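The Bus to Nastau
by Yaneth Palomino

Print this story
E-mail this story

Gilberto Carhuamaca had the window seat and his mother's ashes in a bag between his feet. The bus left Doucette at six in the morning with nine people on it. The driver, a man called Ferhat Yurt, had his name on a card above the mirror.

It was April and the fields were still brown. Gilberto had made the trip as a boy, every summer, lying across the back seat with his head in his mother's lap. In those days it took all day. Now there was a highway for most of it.

At Rindska they stopped for gas. A woman got on with two sacks of onions and sat down next to him, though there were empty rows.

"Is that your lunch?" she asked, looking at the bag.

"It's my mother."

She moved her feet away from it. Then she moved them back, to be polite.

"How old was she?"

"She was 91."

"Mine was 60," the woman said. "She was carrying a bucket." She told him her name was Canan. She had been selling onions in Doucette since the week before and these were the ones no one wanted. She gave him one. He put it in his coat pocket.

He had not planned to talk about his mother, but the road was long. He said she had left Nastau at nineteen with 800 in cash sewn into her skirt. It was her brother's money. He had been saving for a truck. She never wrote to him about it and he never wrote to her about anything.

"And the brother?"

"He's meeting the bus."

Canan looked out the window for a while. "Does he know you have her with you?"

"I told him on the phone. He asked what time we got in. Then he hung up."

The rain started past the river. Ferhat Yurt slowed down and put the radio on low. Somebody in front was peeling an orange. Gilberto took out the envelope and counted the money again, though he had counted it twice at home. He had gone to the bank for new bills. Then he had worried that new bills would look like showing off, and had folded them and carried them in his shoe for a day.

"It should be more by now," he said. "With interest."

"Don't bring up interest," Canan said.

They reached Nastau at four. The station was a bench and a roof. An old man stood under the roof in a brown suit too large for him. Behind him, parked half on the grass, was a green truck with a dented door.

Gilberto got down with the bag in one hand and the envelope in the other. The old man looked at both. He took the bag. He carried it to the truck, set it on the passenger seat and pulled the belt across it.

"You can ride in back," he said.

Gilberto climbed in. The onion was still in his pocket. He held on to the side with one hand, and they drove up the hill in the rain.

Print this story
E-mail this story
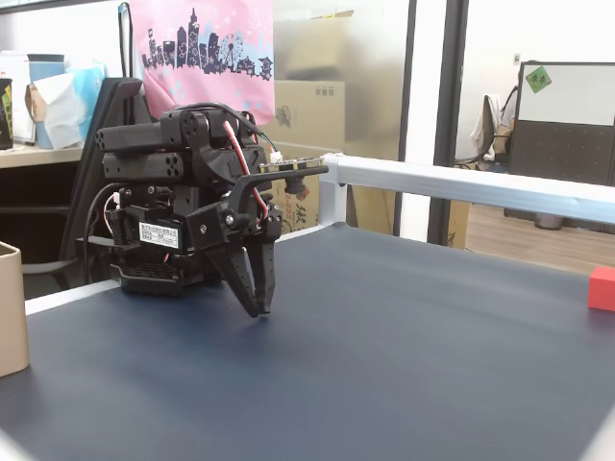 Black robotic arm over a dark blue work surface.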